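2020-10-01

The camp rulebook is finally online! I know that's a strange thing to be thrilled about, but if you've ever had a kid in the Prelley Youth League (or been one, in my case) you'll understand. For as long as I can remember, the rules lived in a binder in the office in Ristitthorpe, and if you wanted to know how many adults had to be on a canoe trip, you drove over there and asked to see the binder.

Now it's a PDF, free to anyone, and I stayed up way too late reading it.

Some background for newcomers to this blog. The League runs the summer camp at Nekthorpe lake and the after-school groups in the towns on this side of the county. I went there from age eight until I was too tall for the bunks, then came back as a counselor, and my own two kids have been going since they could tie their shoes. I love the place. I've also grumbled about it here plenty, mostly about paperwork and who gets to see it.

In April the board put out a draft of the new rules and asked for comments. I figured they'd get a handful. They got more than 600! Parents wrote in, former campers wrote in, one whole group of teenagers sent a joint letter with footnotes. The board printed every comment in an appendix, with names taken off where people had asked for that, and next to each one there's a short reply saying what was changed or why it wasn't. I have never seen a youth group do that. I read all the replies about swimming, which took me an entire evening, and I'd do it again.

So what's in there? The big one for me is the two-adult rule. It was always sort of understood that no leader should be alone with a camper, but it was custom, and custom gets fuzzy at the end of a long rainy week when half the staff has a cold. Now it's written down for every activity – van rides, night hikes, the nurse's cabin, even phone calls and group chats. There's a page on what to do if the second adult can't make it, and the answer is that the activity doesn't happen. Kids will be disappointed sometimes. I was a counselor, I've seen the faces when a campout gets called off. I'm still for it, all the way.

The second thing is how complaints get handled. They used to go to the camp director, full stop, even when the complaint was about the camp director. From now on they go to Khurana, an outside firm that has no other business with the League, and the family gets a written answer within 21 days. The contact details are going up in every cabin and on the back of the packing list, where parents will really see them (I have that packing list on my fridge until August every year).

Then there's a chapter on records, which I thought would be dull and ended up being my favorite. Who keeps the staff files, how long they keep them, who can look, what gets passed along when someone moves from one group to another. That last part was missing completely before. If you led the Prelley group and then moved over to Ristitthorpe, you pretty much started with a blank page. Now your file comes with you, and the new group has to sign that they've read it before you meet a single kid.

I do have quibbles. The section on overnight trips is hard to follow and sends you back and forth between three chapters. The form for reporting a problem is four pages long, and I can't picture a worried twelve-year-old getting past the first one. I've already written to ask for a one-page version for campers and got a friendly note back the same day, so I'm hopeful. And training is offered only at Nekthorpe, on a road with no bus. There are 200 adult helpers to get through it before next summer, plenty of them without a car, so somebody please organize carpools. I'll drive! I have five seats and decent snacks.

If you're a parent, read chapter four first and then the appendix. If you're a leader, read the whole thing, it goes faster than you'd think. My daughter has been quizzing me on it at dinner and is getting pretty smug about the lifejacket section.

The board is taking a second round of comments until the end of the month, by email or on paper at the office. I'm sending mine in tonight, overnight trips and all, and if you want to compare notes before you send yours, leave me a comment and I'll get back to you.

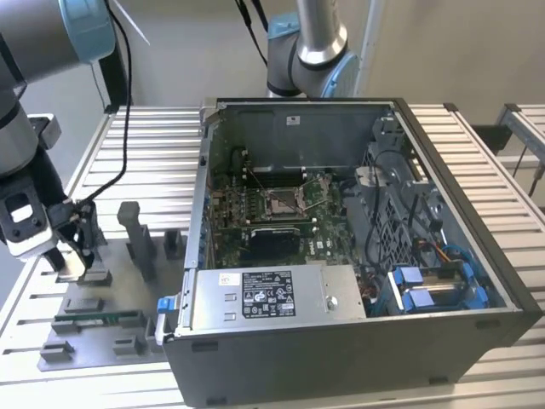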